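### 3.2 Boards, seating and the opening minutes

Most of the games in our collection were played in the upstairs room of the Skallico reading club, where the same folding boards have been in use for longer than any of the present members could tell us. We took down 601 games there between one August and the next, and we sat through a good many more simply because the company was pleasant and the tea kept coming. Donnie Haldane, who looked after the score sheets, asked players to write their moves as they went, in whatever hand they liked, and to leave the pieces standing when they stopped for a chat – those pauses turned out to be some of the richest material we have.

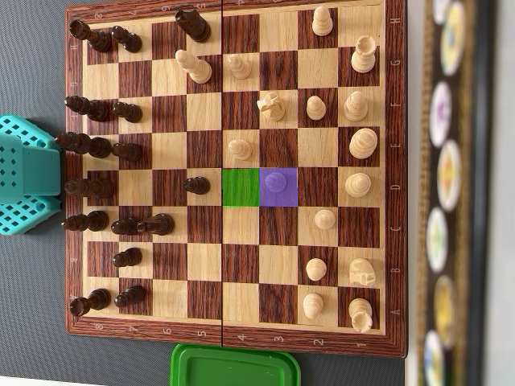
**Figure 4.** A folding board early in a game, dark pieces at left and light pieces at right. The square d4 is tinted green and d3 violet; the light pawn on d3 takes on the color of its square.

Beginners learn a board by its edges long before they learn it by its middle, and we came to think of the printed border as a kind of teacher that never leaves the table. Of the 108 players who spoke with us, 60 said they still glanced at the letters and numbers before writing down a move, and several were a little shy about admitting it. On the board in Figure 4 the letters run along the right side and the numbers along the bottom, with fainter upside-down copies on the opposite edges, so either player can find a square without craning over the pieces. The pair of tinted squares shows the kind of spot we asked people to name aloud. A pawn on d3 with the empty square d4 in front of it is easy to talk about, even for someone in a first week of play, and we used such pairs often in the sessions that Ionescu (our name for the beginners' group) held downstairs.

Naming squares went more slowly than we had hoped at first. Players in the Breler group, who had learned from relatives at home, tended to say "the one by the fold" or "in front of the queen" and would only reach for a letter and number when pressed. We kept both kinds of answer in the notes, and Section 4 treats them side by side.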